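Tralstead shared shop, bench notebook
May 24, 2022
Entry: gripper arm, simulation side. M. Holovko

Picking up from Danylo's last page. State of the hardware first, then sim, then the list.

Hardware. Arm is bolted to the back bench on the Vurkbridge plate. Base joint still has play when the arm is fully extended, which I measured with the dial indicator at the wrist flange: 2 mm side to side with a light push. Retracted it is too small to read. The play is in the coupling between the gearbox output and the turntable and I have not opened it up. Danylo thinks the set screw is walking. I put threadlocker on it in October and it was tight when I checked it this morning, so my money is on the keyway. Leave it alone until the replacement hub is cut.

Gripper is off the arm and in the drawer marked IVAR. (Ivar is the whole arm, for anyone new reading this. The drawer has the gripper, the wrist spacers and the spare belt. The good hex keys are not in there, please stop putting them in there.) Reprinted the left finger after the layer split at the root. Same file, rotated on the print bed so the layers run along the finger. It flexes less by hand. No proper load test done.

Servo current limit is set to 400 mA for now. At that setting the fingers close on a scrap of pine and hold it when I shake the gripper. Did not try anything smooth.

Sim. Most of the day went here. The aim is to have the wrist camera view in simulation agree with the wrist camera view on the bench closely enough that we can tune the approach move without running the arm. The bench camera sits behind the palm looking out past the fingers, so the gripper always takes up the bottom part of the view. The simulated one has to do the same or the masking step downstream is useless.

Started from Danylo's model file. Problems found, in order:

a) Gripper mesh was loaded in millimeters and the rest of the world in meters, so the palm was 1000 times too big and the camera was inside it. Solid gray output. He had noticed the gray output and assumed a lighting fault, hence the three extra lamps in the file. Removed the lamps.

b) After the scale fix, the camera was attached to the world and did not follow the wrist. Reparented it to the wrist link. Offset copied from the bracket drawing.

c) The offset in the bracket drawing is measured from the bracket face. The wrist link origin is at the flange center. The difference is the spacer thickness. Added it in the model file with a comment so it does not get "corrected" again.

d) Finger joints had the sign flipped on the right side. Commanding close moved one finger in and the other out. Flipped the axis, checked both limits, fine.

e) Material colors. The export drops them. Set the palm and fingers to plain dark gray by hand and left everything else on whatever flat color it had. No textures anywhere. I would like to keep it this way until geometry is settled, since textures slow the render and hide seams.

With those five done I ran the wrist camera at one arm pose, fingers open and nothing held.

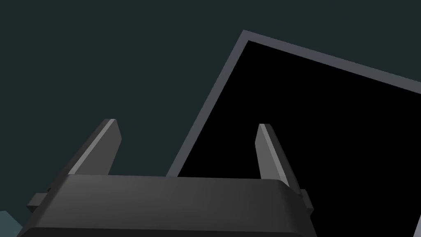 Next was the comparison with the bench. I used the method from the Ásgeirsdóttir notes Danylo printed out (binder, second tab): pick points on the gripper that do not move with the fingers, mark them in both views, and look at the residual. The fingertips are tempting because they are easy to find, but they move with the servo and the servo has slop. Palm corners only.

Could not complete it properly with the gripper off the arm. I used the bench captures Danylo saved before the finger split. Those were taken with the old bracket, which is the same drawing but printed in the softer material, and I do not know how much it sagged. So take the following as provisional.

Horizontal agreement is good. Vertical is off: the simulated palm sits too low compared with the bench capture, so we see less of it than we should. Two candidates. Either the camera pitch is wrong in the model, or the old bracket sagged and the model is right. I changed the pitch in the model until the palm corners matched, wrote down the value, and then put it back. I do not want to bake a sagging bracket into the file. The value is in the text file next to the model, labeled pitch_test, and should not be used for anything until we have captures with the new bracket.

Field of view. The model had the number from the camera listing. The listing gives the diagonal and the simulator wants vertical. Converted it. This made a larger difference than the pitch did and I should have checked it first. If anyone swaps the camera, convert again.

Near clipping plane. Had it at the default, which cut away the part of the palm nearest the lens. Reduced it until the cut disappeared, then halved it once more for margin. Depth precision gets worse as the near plane gets closer, but we are not using the depth output yet.

Timing. Render loop with the wrist camera on takes noticeably longer than with it off. Rendering 190 frames of the approach move ran to the end without a stall, so it is usable on the old shop computer. With shadows on it stalled twice and I gave up. Shadows stay off. The bench has a strip light directly overhead and very real shadows under the gripper, so this will matter for the masking step eventually. Parking it.

Masking step, quick note. It works by taking the rendered gripper outline and blanking those pixels in the bench view before looking for the part. In sim the dark side faces of the fingers get close to black, and when a finger passes in front of a black surface a plain brightness threshold loses the outer edge of the finger. Do not threshold the color output. The simulator can write a second output where every body has its own ID number, and the outline from that is exact whatever is behind it. Turned that on, saved it alongside the color output. Same file name with _id on the end.

Danylo's script reads the color output and will need two lines changed. I did not touch it, he has uncommitted edits in there.

Approach move. Ran it with the existing waypoints. The wrist goes through a large rotation between the second and third waypoints for no benefit. It is taking the long way around because the angles are interpolated separately. On the real arm this would wrap the servo cable around the forearm, and I think it explains the cable damage we blamed on the zip tie. Changed the third waypoint to the equivalent angle on the other side. The wrist now turns the short way. Checked in sim only.

While in there I also added a hard limit on wrist rotation to the model, same as the limit in the controller firmware. The sim will now refuse a move the real arm would refuse. Before this it would happily go anywhere.

Things tried that did not help:
Raising the solver iterations. The finger jitter at the closed position is the same. It comes from the two finger collision shapes overlapping slightly when fully closed. Trimmed the closed limit and the jitter went away.
Simplified collision mesh for the palm. Made contact steadier but the simplified shape stuck out past the fingers at full open. Went back to plain boxes.
Running at half the time step. Slower, no visible change.

Open items:
1. Cut new hub for the base joint. Danylo has the stock.
2. Refit gripper with the reprinted finger. Torque the four palm screws evenly, the palm plate bows if you do one side first.
3. New bench captures with the new bracket, same pose as the sim run. The pose is saved as wrist_check in the pose list.
4. Repeat the palm corner comparison and settle the pitch question.
5. Switch the mask script to the ID output.
6. Run the approach on the real arm at low speed with the cable unclipped and a hand on the stop button. Two people for this one.
7. Load test the finger. Hang weights off the tip until it deflects more than we can live with, write down the number. We keep skipping this.

Files are in the shared folder under Ivar, model revision bumped by one. The old revision is in there too with the lamps still in it.

Shop computer was left on with the ID output still writing. Bench power is off at the wall.

D.D., added later: set screw was loose again when I put a wrench on it. Threadlocker looks uncured. Also pulled the hub and the keyway has a visible step worn in it, so we are both right. Mask script committed, go ahead and change your two lines. I need the lamps version for nothing, delete it.

M.H.: Deleted. Let me know when the hub is on and I will bring the bracket in.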